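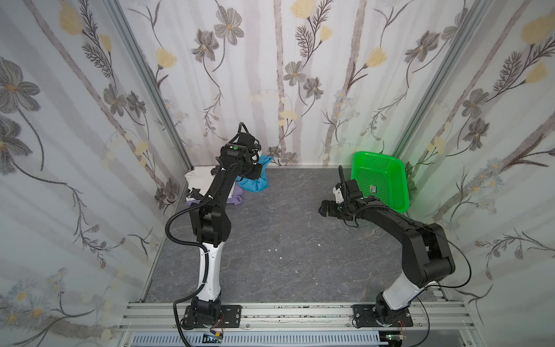

Two robot arms mounted side by side on an aluminum rail.

The Trudelon tablet goes on sale on 14th February, and the retailer Quansah expects its stores to be busy from the moment the doors open. Yến Phùng, head of product availability at Mistik, the manufacturer, spoke with us about how the first units will be distributed.

Each of the 20 participating Quansah stores will receive 224 tablets for the opening day. Ms. Phùng said the figure was set by the company's shipping schedule. "We would have liked to send more," she said. "A second shipment is confirmed for April, and customers who miss the first one may place an order at the counter with no deposit."

Online orders open at midnight through the Mistik store. Purchases are limited to four per household, a rule that also applies in person. Asked whether the limit would be enforced, Ms. Phùng replied that it would be. "We had resale problems with the previous model, and our partners asked for a firm rule this time."

The base model is priced at $500. The keyboard cover is sold separately and will not be in stores on the first day.

Blažena Holub, who manages the Quansah store in Gremberg, said that staff have been trained to set up each tablet before the customer leaves. "People may decline, of course, but many want their mail and contacts moved over while they are with us," she said. She advised buyers to bring their old device, fully charged, along with their account password.

Ms. Holub added that tickets will be handed out to those waiting in line, one color for each storage size. Her store will stay open two hours later than usual that evening. Returns will be accepted under the standard policy, with the original packaging and receipt.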